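Workshop tips — software side, cloth picking

Bits I keep forgetting, written down so I stop. Mostly for the folding cell at Clesholm but should work on any arm running the Omwood planner.

Exposure first. Lock it before you touch anything else. Auto exposure on a wrist camera hunts every time a pale floor swings into view, and then the cloth mask goes to mush. Set it for the dark fabric, let the floor blow out.

Cap the depth filter at 2 passes. More than that and it smooths the folds away, and the folds are what you're grasping.

Mask the fingers out. Black fingers over black cloth will get merged into one blob otherwise. Draw the mask once with gripper open, once closed, switch on the width reading. Five minute job.

Grasp scoring — weight the hems. Stitching gives a nice edge response and a doubled edge holds better than single layer. I bumped hem weight to 40 in the Flarbridge config and left the rest at defualt.

Keep the basket rim in the collision map even when your only picking off the table. Same for any tub at the back. Pad the lot. 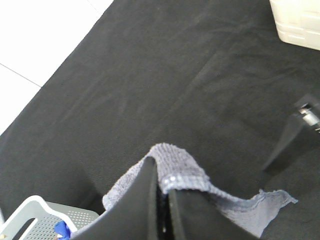 Gray on black is the easy colour pair. Peak of the fold between the fingers, hem across the top of it, that's the sort of grasp the scorer should be ranking first.

Oona Savolainen wrote back that hem weight at 40 is too greedy on frayed stuff, the scorer chases loose threads, and she'd drop it by half and add a minimum edge length. Fair. Trying it.

Logs: roll over at 2000 lines, the Gulyás viewer crawls past that. Save the planner seed with every run or you'll never get the same bad path twice.

Timeout on the regrasp loop too. Mine didn't have one. Came back to attempt 2272.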